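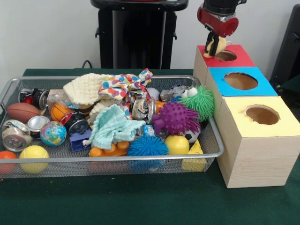 Slide 1: One basket, three boxes.

Good morning. If you came for the talk on parking permits, it's down the hall, and I hear it's livelier.

My name is Nikola Ziółkowski and I run the office move for Nurmi, which means I have spent two years deciding what goes in the bin. Today is about sorting rules in shared offices: who writes them, who reads them, and why the second group is so small.

(Pause. Water.)

Start with Meker, our old building. The recycling policy there was 30 pages long. It had a glossary. It had a section on yogurt lids that referred you to another section on yogurt lids. People read the first page, felt informed, and put everything in the nearest bin.

Ninar, the new building, went the other way. One laminated card, 8 words. Then the questions began, and by spring I had 924 emails in a folder called Lids.

Ask the room: who has held a coffee cup over two bins and then taken it home? Wait for hands. Mine goes up too.

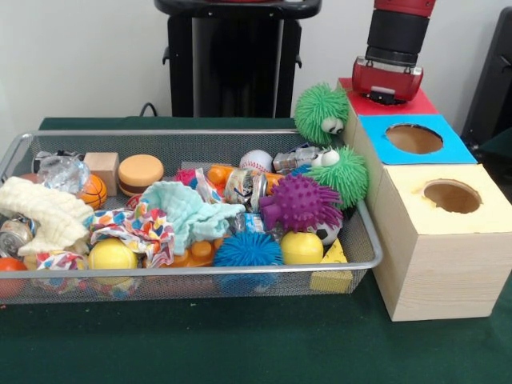
Slide 2. Most of what goes wrong with signs goes wrong at arm's length. A person with a sandwich wrapper in one hand and a phone in the other will give your sign a second, if you're lucky. So spend it on color and on the shape of the opening. Red, blue, pale yellow, each with its own hole: you can tell those apart while still talking to someone. Small print about mixed plastics – I wrote a lot of it – gets read by whoever is waiting for the microwave.

Pritik, on the third floor, tried this on a Saturday when the place was quiet. They took down every sign and kept only the colored lids. On Monday they got one complaint, about the microwave.

(Skip the budget table if we're past 9:30. They have the handout.)

Last bit before questions. Keep your rules to what fits on the lid. If a thing needs a paragraph, it needs a person – put a name and an extension on the wall. Please don't use mine.

Questions. Take the lady from facilities first, she has a train.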